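3.2 Objects and table coverings

The household set was put together between October and the following spring, mostly from shops near the Atholm site. We wanted things that people keep on desks, shelves and hall tables, and that differ in how they catch the light. Matt items were easy to find. Glossy ones took longer, and several were dropped when their coating began to flake after repeated handling. The final set holds 120 objects, of which 80 are used in the sorting study and the rest are kept for the naming study in Section 5.

Money boxes form a small group of their own. They are useful because their outline is familiar while the surface varies a great deal from one to the next — plain, painted, lettered or metallic. Figure 4 shows a gold piggy bank with red painted characters, set close to an orange box with a round red button on top. The two share a colour but little else, and pairs of this kind were rated as harder to describe in a few words than pairs that matched in shape.

Coverings were treated as part of the material. Each table was dressed with either a plain cloth or a printed one. The cloth in Figure 4 carries a pixelated landscape in several blues, with a stepped yellow band. Printed cloths of this sort came from two suppliers, Braria and Lotine, and were ironed before first use. Creases were smoothed by hand after that.

Raters saw 300 pairings of object and covering, and gave a short written description of each. We collected 314 descriptions in the pilot, but these were used only to settle the wording of the instructions and are left out of the results.

Figure 4. Gold piggy bank and orange button box on a printed cloth.

Descriptions were read by two of the authors, who marked every colour word and every word for a surface. Where they disagreed, the word was left unmarked.

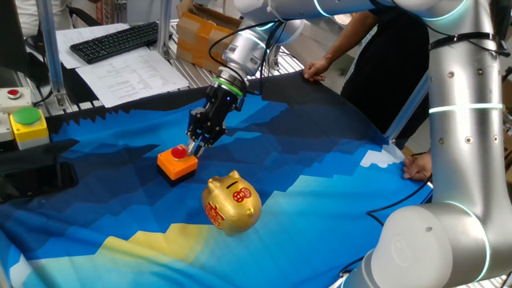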